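The Bin by the Back Door

How I stopped hunting for tennis balls and learned to love sheet metal

6/17/25

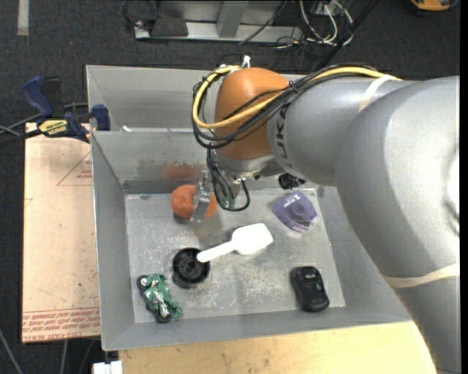

I have owned every kind of storage container a person can own. Wicker baskets that shed on the rug. Canvas cubes that folded in on themselves the second you took anything out of them. A very pretty painted trunk from a shop in Wallville with a lid that came down on my knuckles so many times I started opening it with a broom handle. And through all of it, the small stuff in our house - the balls, the odds and ends, the things that roll - went wherever it wanted.

What finally fixed it was metal. Plain gray sheet metal, with tall sloping walls, the kind of bin you'd expect to see in the back of a hardware store. I came across my first one in April at the Onden salvage yard, which is a half hour from us if you don't stop for pie (we always stop for pie). It was sitting in a row of others under a tarp and it had a tag with the number 2547 written on it in grease pencil. I asked what the number meant and got a shrug. I paid $29 and carried it to the car like I'd won it at the fair!

Now, a metal bin is loud. I should say that up front, in case you have a napping baby or a downstairs neighbor. The first time I tipped a load of toys into ours, the dog left the room and didn't come back until supper. A fuzzy ball goes in pretty quietly, but anything hard will ring like a dropped pan lid, and there is a particular wooden block we own that I now lower in by hand.

The sloped walls are the part I'd pay extra for. In a straight-sided box everything ends up jammed into the corners, and you're in there up to the elbow feeling around for the one thing you need. With a slope, your hand just slides down and the thing is there. I keep only one layer in the bottom, never a pile. Once it starts to pile up, it's a junk drawer with better posture, and I have plenty of junk drawers already.

Then there are the scratches. Mine came with a few and has picked up a lot more, and I've gone back and forth on whether to do anything about them. A reader wrote in last winter, when I did the column on cake tins, and told me to rub everything down with 200 grit paper and start fresh. I tried that on the underside of a small tray first. It looked fine for a week and then it looked like a tray somebody had sanded. So the bin stays as it is. Worn metal has a soft, dull kind of shine that I've gotten fond of, and a bright orange ball looks wonderful against it. I bought orange on purpose the last time we needed new ones. You can spot it from the kitchen, and it doesn't disappear in the lawn the way the green ones do.

If you go looking for one, run a finger (gently) along the top edges before you hand over any money. You want them folded over, not raw. Look at the corners too. Some of the older ones are open at the seam, and small things will work their way out and turn up under the radiator in a month. I passed on a gorgeous deep one at the Akande flea market for that exact reason and I still think about it.

I've since bought a second, so we have 2 of them standing side by side by the back door. One is for the dog and the yard, and the other was supposed to be for gloves. Gukar, the mail-order place, sells a felt liner that cuts down the racket, and I did order one for the glove side. It's a nice thick felt and it fits if you trim the corners with good scissors. I left the ball side bare. I like hearing that somebody put something away, and in this house it doesn't happen so often that the noise is a problem.

The painted trunk is out in the garage. It holds wrapping paper now, and the broom handle is still leaning next to it.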